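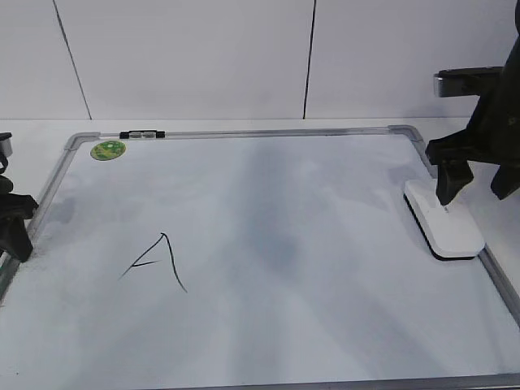 Contributed by Arlindo Pimentel, Handling and Automation Laboratory | 21 May 2020

The Handling and Automation Laboratory has completed the first part of its comparison of gripper fingers and arm controllers for light work on flat surfaces. The task chosen for the comparison is the cleaning of a whiteboard laid flat on a bench. It calls for a secure hold on a smooth plastic body and for steady, moderate pressure over a wide area, and it can be set up again in very little time.

Two sets of fingers were entered. The Holteck set is long and tapered, with a ribbed inner face. The Karpenko set is shorter and carries a soft pad that is glued in place. Each set was run under two controllers, the Zora unit already in service in the laboratory and the Tenholm unit received on loan last fall. The test plan called for 641 runs in all, divided among the four pairings, and every run began with letters written by hand in black marker.

A run was accepted when the marked letter could no longer be read from a standing position beside the bench. Gray residue was recorded separately and did not count against the result. Staff members had asked that this rule be fixed in writing before the work began, as earlier trials had been scored differently by different operators.

Most of the failures came at the pickup stage. The eraser has a hard, glossy body with rounded corners, and a finger that closes a little too high tends to tip the block before the hold is firm. Of the 53 failed runs, 34 were lost in this way. The rest were lost during the stroke, when the block turned in the grip or one corner of the felt lifted from the board.

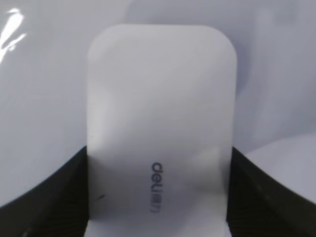 Photo: Wrist camera, Handling and Automation Laboratory

The wrist camera proved more useful than expected in judging the hold. Before it was fitted, operators relied on the fixed camera at the bench, which gives a good view of the board but a poor one of the contact between finger and block. From the wrist, both fingers and the face of the eraser can be seen together, and the printed "deli" name gives the operator a ready mark against which to judge whether the block has shifted. The wrist view is low in contrast when a white object is held against a pale background. A darker bench cover has been ordered for the second part of the work.

On the question of fingers, the ribbed Holteck set held the block more reliably in the stroke, particularly when the arm changed direction. The Karpenko pads were more forgiving at pickup, but two of them came loose and had to be glued again, and the runs affected were repeated.

The difference between the controllers was smaller. The Tenholm unit follows a set pressure closely and left less residue after a single pass. The Zora unit is slower to correct when the block meets the board, and its operators often chose to make a second pass. It was, on the other hand, much easier to teach. New operators were given the same written instructions for both, and all of them reached an acceptable run sooner on the Zora unit. The laboratory has not yet decided how much weight ease of teaching should carry in the final ranking.

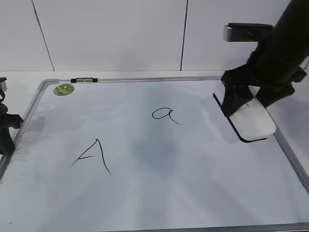 Letter size and placement were also varied. Capital and lowercase forms were used, singly and together, at different distances from the arm that holds the eraser. Placement mattered more than size. Letters on the far side of the board required the arm to work near the limit of its reach, where pressure fell off under both controllers. A total of 209 runs used these distant positions, and they will be reported in a table of their own so that they do not distort the comparison of the fingers.

The second part of the work will repeat the same task with a heavier eraser and with the board raised at one end. It is planned for September, subject to the renewal of the Tenholm loan. Departments wishing to propose other handheld items for the trials should write to Mr. Pimentel at the laboratory office, giving the dimensions and weight of the item and stating whether a sample can be supplied.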